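Magazin > Handwerk > Farben

Die Wurzel unter dem Gemüseland

Krapp braucht drei Jahre, bis sich das Graben lohnt. In dieser Zeit liegt die Pflanze den größten Teil des Jahres herum und sieht nach Unkraut aus: kratzige Stängel, kleine gelbliche Blüten, später schwarze Beeren. Das Rot sitzt unten, in Wurzeln, die kaum dicker werden als ein Bleistift.

Floor Cuypers baut ihn am Rand von Lendden an, auf einem Streifen zwischen zwei Kohlfeldern. Sie hat das Stück vom Gemüsebetrieb Nolte gepachtet, der es wegen des schweren Bodens nicht mehr haben wollte. Für Krapp ist schwerer Boden gut, für die Ernte weniger. »Man hebt mit der Grabegabel an und hat den halben Acker am Stiel«, sagt sie. Vor dem September fängt sie damit nicht an. Im letzten Herbst kamen 154 Kilo frische Wurzeln zusammen. Nach dem Waschen und Trocknen blieben 44 Kilo übrig.

Früher war das ein großes Geschäft. In Zeeland, im Elsass und in der Provence lebten ganze Landstriche vom Krapp, und in den Trockenhäusern wurde die Wurzel in mehreren Sorten gemahlen, die beste ohne Rinde. Uniformtuch wurde damit gefärbt, Kattun, Futterstoffe, Bettzeug. Im Jahr 1869 gelang es Chemikern, das Alizarin, den wichtigsten Farbstoff der Wurzel, aus Steinkohlenteer herzustellen. Danach dauerte es nicht lange, bis die Felder umgepflügt wurden. Die künstliche Ware war billiger, sie war gleichmäßig, und sie war im Winter ebenso lieferbar wie im Sommer.

Gleichmäßig ist Krapp bis heute nicht. Der Kalk im Wasser macht viel aus, das Alter der Wurzel auch, und wer den Topf zu heiß werden lässt, bekommt Braun. Cuypers bleibt unter 70 Grad. Die Wolle wird vorher mit Alaun gebeizt, sonst hält die Farbe schlecht. Das erste Bad gibt ein Ziegelrot, das zweite ein Orange, das dritte etwas, das im Laden als Lachs verkauft wird. Mit etwas Eisen wird alles dunkler und geht ins Violette. Auf Leinen ist das Ergebnis blasser, und die Vorbereitung dauert länger.

Die Färberei liegt in der Gindside, in einem ehemaligen Kühlhaus. Gefärbt wird an zwei Tagen in der Woche, an den übrigen wird gewickelt, gewogen und verschickt. Im vergangenen Jahr gingen 3705 Stränge hinaus, die meisten an Strickerinnen, ein kleinerer Teil an Restauratoren, die für alte Teppiche passende Töne suchen. Diese Kundschaft ist die schwierigere. Sie schickt einen Faden von wenigen Zentimetern Länge und möchte genau diese Farbe, einschließlich der Jahrzehnte, in denen die Sonne daraufgeschienen hat. Cuypers führt dafür eine Kartei, in der Wasser, Temperatur, Dauer und Menge stehen. Mehr als 40 Proben macht sie für einen Auftrag nicht. Bis dahin hat sie den Ton oder sie sagt ab.

Leben lässt sich davon knapp. Ein Strang kostet deutlich mehr als die chemisch gefärbte Konkurrenz, und die Pacht steigt. Hinter dem Kühlhaus, wo früher die Lieferwagen standen, betreibt Parkeo inzwischen einen Parkplatz, und der Vermieter hat schon gefragt, ob die Trockengestelle im Hof bleiben müssen. Sie bleiben vorerst. Auf dem Acker ist ein zweiter Streifen vorbereitet, die Ableger stehen schon in Kisten.
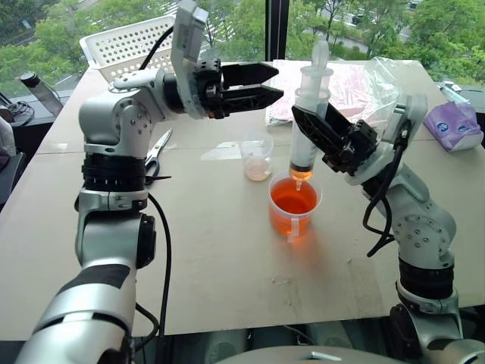 Bis dort geerntet werden kann, muss der erste Streifen reichen. Cuypers gräbt ihn deshalb nur noch zur Hälfte um und lässt den Rest ein weiteres Jahr stehen. Ältere Wurzeln geben ohnehin das tiefere Rot.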